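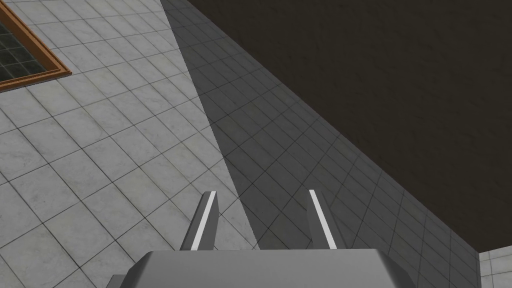

Hindham depot sets aside money for two robot arms

Published July 5, 2026

The parts depot at Hindham will buy two robot arms with parallel grippers for its returns area, after the site's equipment budget for the coming year was agreed last week. Callard, the firm that runs the depot, expects to place the order in September.

The arms will pick small boxed parts from a worktop and put them into trays for checking. At present the job is done by hand on both shifts. Callard said no jobs would go as a result, and that staff now on returns would move to packing, where the depot has been short of people since the spring.

Much of the planning so far has been done in simulation. Bustero, the supplier chosen for the work, has been using a computer model with a two-fingered gripper, a tiled floor and a large dark raised surface. The view from behind the gripper shows how sharply the light can change over a short distance, with pale tiles on one side and a band of deep shadow next to the dark surface. Bustero has asked for the lighting at the depot to be measured before the cameras are picked, and Callard has agreed to pay for this out of the survey money.

The choice of gripper took up most of the discussion. Suction cups were cheaper to buy and faster on flat cartons, but many of the returned parts come back in torn or taped boxes that do not seal well against a cup. Two-fingered grippers cope better with these, though they need more room on each side of the box. The trays will have to be replaced with wider ones, and that cost has been added to the same budget line.

Callard also looked at leasing. A three-year lease would have spread the cost, but the terms did not cover replacement fingers, which wear out and would have been charged to the depot as extra. The firm decided to buy the arms outright and take a separate service contract. Each replacement set of fingers is priced at £606, and the first year's supply is included in the order. Training is charged at £2190 for the whole site and will be given at Hindham, so staff will not have to travel.

The money set aside also covers guarding, a new power supply and changes to the floor markings. It does not cover a conveyor between the returns area and the stores. Callard had asked for one in its first plan but took it out when the price of the electrical work went up. The conveyor may come back in next year's request.

Before the order is signed, Bustero must run a test with 50 parts picked by the depot from its own returns, including soft packs and boxes with damaged corners. If the test has to be repeated, the delivery date will move back, but the price will stay the same.

A second Callard site, at Holanda, is waiting for the outcome before it puts in a request of its own. Its returns area is smaller and has a lower ceiling, and a separate survey would be needed there.

Staff at Hindham can see the floor plan in the canteen and send in comments until the order is placed.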